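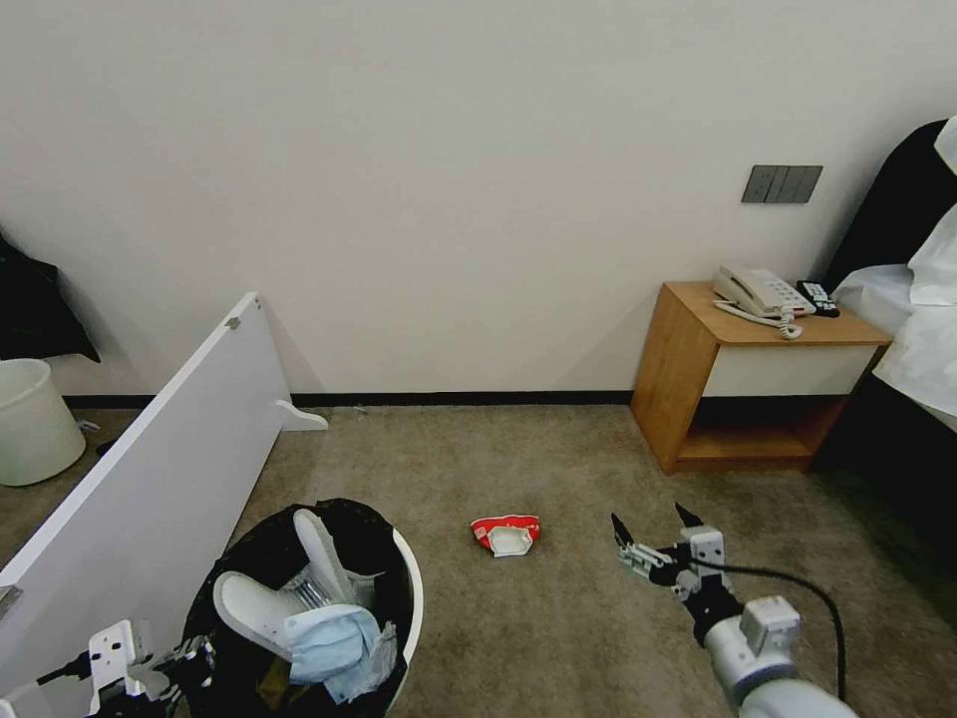 Guest Room Standards: Clearing a Room After Departure
Speaker notes, Tuesday session, Nostby training suite
Speaker: Asmaa Nasr, Housekeeping Standards

Slide 1
Good morning. Welcome colleagues from Stulodska. Josphat Rashidi will take questions on linen at the close.

Slide 2. Floor first
Attendants are to begin with the floor. A snack wrapper on the carpet is picked up by hand before the vacuum cleaner is brought in. Check along the baseboard and under the bed.

Slide 3. The bin
Slippers and face masks go out with the bin liner. Tie the liner, remove it whole and fit a new one. Gloves are worn throughout. Pause for comments.

Slide 4. The nightstand
Telephone: handset in the cradle, cord untangled, both wiped. The remote control is wiped and returned to its place beside the telephone. Open the drawer and look at the lower shelf. Any item left by the guest is logged on extension 1539.

Slide 5. Bed and switches
Strip the bed fully. Wipe the switch panel last and test each switch.

Slide 6. Timing
The allowance remains 16 minutes per room, excluding linen. Refer to page 14 of the handbook.

Hand over to Mr Rashidi.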